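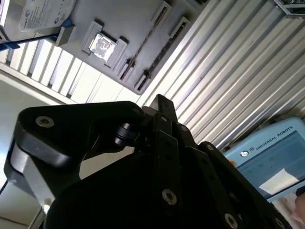
How early should the floor and stage check be finished on a club night?

One hour before doors, with the sheet signed and hung at the box office.

Pre-show safety checklist, Wameck main room
Night: Stendby label showcase, four DJs, standing only
Date of check: July 23, 2025
Licensed capacity: 1000
Tickets sold: 727

EXITS AND FLOOR

1. Exit doors open fully from inside - OK
Comment: Rear left door is stiff. It opens with one push, but the hinge needs grease before the August dates.

2. Exit signs lit - OK

3. Exit paths clear to the street - FIXED
Comment: Two empty road cases were parked in the side hall. Moved to the loading bay. Please tell incoming crews that the side hall is never storage.

4. Floor dry and free of loose tape - OK
Comment: Old gaffer tape pulled up near the bar.

5. Front barrier locked and pinned - OK
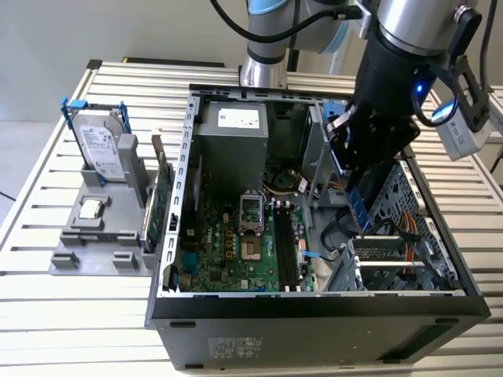

6. Gap between barrier and stage wide enough for two people to pass - OK
Comment: The subs were moved back to get this. If Akpalu asks for the wider sub layout again, measure the gap again before signing.

STAGE AND BOOTH

7. DJ table level and braced - FIXED
Comment: Rocked at the left front leg. Shimmed and strapped. With turntables on it, any movement will skip the needle, so the second act should test it at soundcheck.

8. Cables covered or taped where people walk - OK

9. Booth power on its own circuit, tester used on each outlet - OK

10. Drinks shelf lower than the mixer and away from power strips - NOT DONE
Comment: Shelf is missing. A side table will do for tonight.

11. Hanging speakers and lights have safety cables - OK
Comment: Checked from the lift. One light on the rear truss had its cable clipped to itself. Corrected.

12. Haze machine level and vent clear - OK
Comment: Low setting only. Skiltesus asked for a heavy burst during the closing set. Refused, as it hides the exit signs from the back of the room.
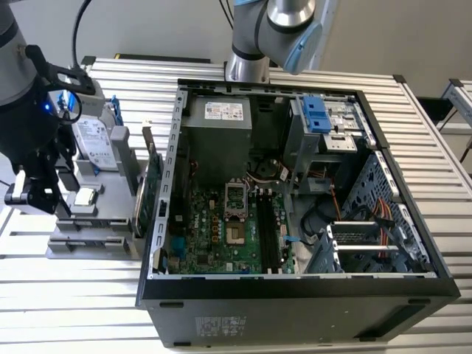 SOUND AND PEOPLE

13. Limiter set and locked - OK

14. Earplugs stocked at door and bar - LOW
Comment: 57 pairs left at the door. The spare box holds 700, so refill from that and put half at the bar.

15. First aid kit full, cold packs included - OK

16. Free water at both bars - OK

17. Radios charged and tested in the booth with music up - OK
Comment: Channel 2 is hard to hear next to the monitors. Booth staff should use headsets.

18. Music stop rehearsed - OK
Comment: House lights up, then music down, then the announcement. Each DJ has to be shown the stop signal on arrival, including late guests.

OPEN ITEMS
Item 10, shelf to be replaced.
Item 1, hinge.
Item 14, refill before doors.

Result: cleared to open once item 14 is done.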